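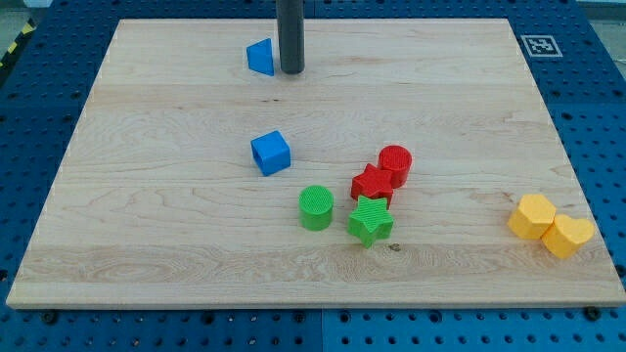
Third loaf this week and still no crust to speak of. Rafail Papadakis at the Besine market swears by 70 per cent water, I went up to that in October and got a puddle. Back down now. Bit more salt, longer in the tin. Shaping is where I lose it - everything sticks, so it's flour all over the board, and pale maple like that one hides the flour so I always put too much on. Even gets in by the little knot.

Anyway. 40 minutes with the lid on tommorow, then lid off untill it's properly dark. Rye next if the shop in Clodolstead has any left.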